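Can it clear a table yet?

Jul 5, 2024

Every few months a reader writes in to ask whether it is time to stop hiring for the washing-up. The latest to ask was Narendra Shakya, who runs the canteen at Nkosi and had been sent a brochure by Gadex. The brochure says its table-clearing arm is "ready for the working day". He wanted to know whose working day.

I went to the open afternoon at Etodis to find out, and I came away thinking he should keep his staff.

The job they had chosen was a fair one, I'll give them that. Cups, cans, a plate and a bowl, all to go on a serving tray, and the tray to go off to the side. Anybody who has worked a Saturday in a café could do it while talking about something else. The arm could do it too, some of the time. Gadex puts the figure at 33 tables without a mistake, but when I asked what counted as a mistake the answer got long. A cup put down on its side was not one. Stopping until a member of staff pressed a button was not one either, so long as the arm finished afterwards.

My own rule is simpler. If a person has to stand next to it, the person may as well clear the table.
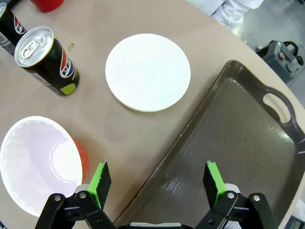
Flat things are still the trouble. A cup or a can gives two fingers something to close on. A plate lying on a table gives them next to nothing, and the usual answer is to slide it to the edge and catch it there, which worked nicely twice and then took 13 tries. I watched all of them. The man from Gadex said the software would be better by November. It may be -- I was told much the same by Gralo about its towel folder, and I still fold my own towels.

Then there is the tray itself. Putting things on it is one job and carrying it loaded is another, and the second hardly came up in the talk. A waiter shifts a hand when the weight moves. The arm I saw held on at the same spot and went slowly, and slow is fine in a hall full of visitors. At ten past one in Narendra's canteen there are 300 people wanting somewhere to sit.

Nor did I see any leftovers. Real tables have half a drink in the can, a napkin stuck to the plate and somebody's keys under the rim of the bowl. I asked about the half-full can and was told it was "on the list". I asked to see the list and was offered a coffee, made by a person.

I don't say it will never work. The grip on the cups was gentler than anything I saw from them last year, and there was far less knocking over of neighbours. If your tables are all alike and your crockery is all one pattern, and you can wait, it might be worth asking for a trial. Get them to run it in your own room with your own dishes, over a full lunch, and keep the button on their side of the table.

Narendra has asked for 2 weeks on those terms. Gadex has yet to reply.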